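Sultport Makers Forum > Out and About > Closton robot open day, anyone else go?

ifor_pugh
Went over to the Closton open day on Sunday and thought I'd write it up while I still remember it. Bit of a trek for me (two buses and a walk up past the old brewery) but free entry, free tea, and more going on than I expected. They reckoned 300 people through the doors by lunchtime and it felt like most of them were in front of me in the queue for the two-armed robot.

That was the one I'd come for. It works at a plain white table with a plate and a green bag of crisps, and the job is getting the bag on and off the plate. Sounds like nothing, I know! I stood there for 40 minutes and only left because my feet hurt. 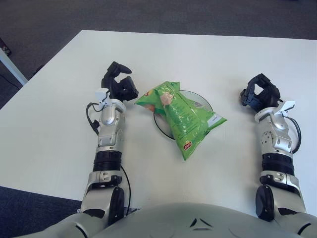 What got me is how much harder a crisp packet must be than a box. It's a different shape every time you touch it, it crackles and slides about, and if you squeeze too hard you've got crumbs. I asked the chap running it whether it was following a recording and he said no, it was working from its cameras, and if you moved the plate it would cope. A lad next to me asked to move the plate and was told very politely that he couldn't.

Anyway, well worth a look if they do it again. There was also a line-following race for the kids and a talk upstairs that I missed.

darcyk
I was there too, must have walked straight past you! I'm going to be the grump though. I watched it have five goes and two of them it just sort of nudged the packet and gave up. My niece is four and she'd have had the crisps open and eaten by then. Lovely bit of kit, but I don't see who it's for.

ifor_pugh
Fair, I saw a couple of misses as well. But you're looking at it when it's learning the job, aren't you? I'd much rather see it fluff a few than watch a slick video with all the bad ones chopped out.

darcyk
Oh I agree with that bit. I'd just have liked a sign saying so. The woman behind me thought it was broken and went off to find somebody.

lorraine_e
Did either of you go to the talk? Mawuli Amegashie did it and it was the best thing there in my opinion. He went through why the soft, floppy stuff is still so awkward, and he had a tray of things for us to pick up in oven gloves so we'd get the idea. I dropped a teabag three times. He said they'd logged 1014 attempts with the packet since November and he wasn't ready to call it solved.

ifor_pugh
Gutted I missed that. 1014 goes at a bag of crisps, what a job.

I did go back for a second look before the bus, when the crowd had thinned out and I could get right up to the rope. You get a much better idea of the way the hands work from close to. There's one at the end of each arm, with black fingers, and they're chunkier than I'd thought from the back of the queue. Cables looping about all over the place as well, which cheered me up no end given the state of my own workbench. 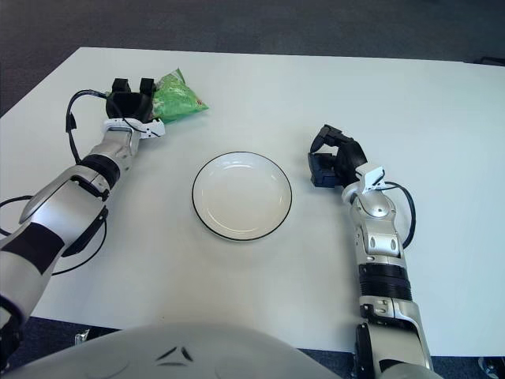
Benedikt Zaugg
I have to side with Darcy here. We had a packing line at Linudlow for years with suction cups and it shifted bags all day long without any fingers at all. If you want crisps moved, use suction. Two arms with hands on is a very dear way to go about it.

lorraine_e
But your line only did the one job, Benedikt. Could it have put the plates out as well?

Benedikt Zaugg
No, and nobody asked it to. It was paid for inside a year.

darcyk
Thank you Benedikt :)

ifor_pugh
You two should start a club. Does anyone know if they're running it again in the spring? I'd get there earlier next time, and I'd bring a sandwich, the food van had sold out by one.

lorraine_e
I've emailed to ask. Will post here when I hear back. If there's enough of us I can drive from Sultport, room for three if you don't mind the dog blanket.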